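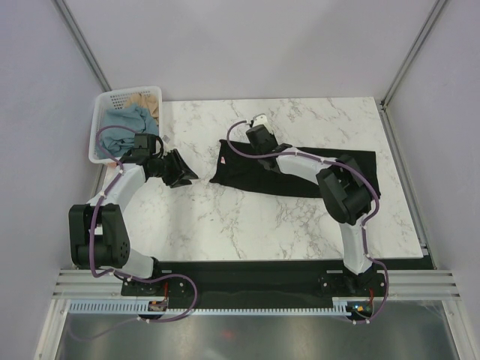
3.2 Where people start a fold

I went into this part of the Fodano study thinking the hard work would be in the folding itself, and I was wrong about that. Most of the time goes into finding an edge you trust. Our 30 home folders told me much the same in their August diaries – dark clothes are the worst, they wrote, and they often turn a piece over more than once before they commit.

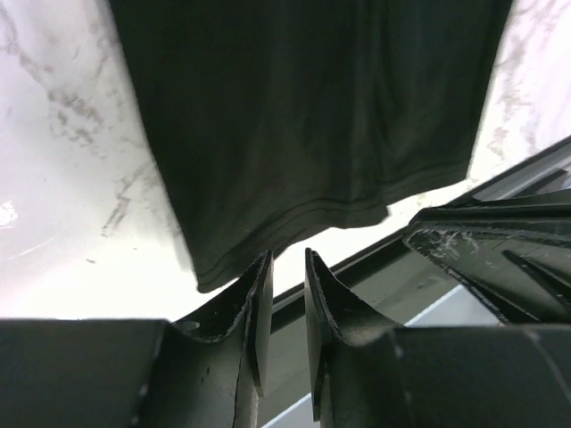
Figure 2. Dark cloth item on the marble-patterned tabletop, with a step between two stitched hems and a long fold running up from it.

I call a step like the one in Figure 2 an offset hem (Căpraru uses "broken hem" for the same thing, and I kept going back and forth on it!). People who line up the lower section first leave the other one riding high, and then they fuss with it. I coded fussing as any second tug on an edge that was already laid down. In the Pliltwood diaries it came up in more than 40 entries, nearly all of them for dark cloth, so I treat color as its own factor in Section 4.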